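Morven Purves
12 May 2020

ok phone case saga, a thread. stuck at home, drawer of old cases finally got tipped out on the bed

started because my phone slid off the arm of the couch on sunday and the old case split right down the corner. clear one. had gone that awful yellow colour anyway

so. went to the drawer. the drawer is a disgrace

9 cases in there. NINE. for phones I mostly don't own any more

one is a flip wallet thing from my Jukbridge days, still had a tram ticket in it and a loyalty card for a coffee place that shut

one glittery. not mine. Güven has denied everything

two still in thier packets from when I ordered the wrong size, then ordered the wrong size again

sorting system so far: fits / doesn't fit / might fit Dad's phone / no idea

Dad's pile is the biggest. he hasn't been asked

@ everyone saying just buy a new one, yeah I looked. the Lirent one I want is out of stock till who knows and postage was more than the case. also the colour is called "Yu grey" and it looks brown to me

İlker reckons you can tell what fits from the camera holes alone. hold it up, look through, match it to the back of the phone. faster than wrestling each one on and off. tried it, he's right, annoying

that knocked out five of them in a minute. wrong side, wrong shape, one had no hole at all?? what was that for

also check the bottom end. charger slot on one of them was tiny, my cable has a fat plug and no way it's going in

and the buttons. if the bumps don't line up you end up pressing the case and not the phone and swearing at it in the supermarket queue

black ones are the worst to sort btw. all look the same in a pile. ended up putting masking tape on the back with the model on it, some 900 times more organised than I was this morning

anyway a contender

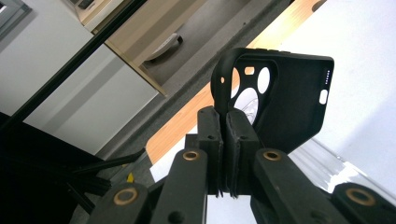
plain matte black, two big camera holes, lip all the way up the side. no glitter

liking the raised rim. the split one was dead flat at the front and the screen copped it every time I put it face down

button covers are the moulded kind too, little bumps, good. hate the cut-out kind where the fluff gets in

wiped it over with a damp cloth and dish soap, rinsed, left it on a tea towel on the windowsill. don't put it on the phone till it's dry obviously. I say that as someone who has done it

Ertuğrul wants to know if there's one for his. mate send me the model number not a blurry photo of your hand

rest are going in a shoebox by the front door, message me if you're near Weltitz St and want one, will leave it on the step

glitter one is free to a good home. or any home

update, Dad says his phone "doesn't need a jacket"

ok back to the drawer, found 3 chargers and a key under the liner. no clue what the key opens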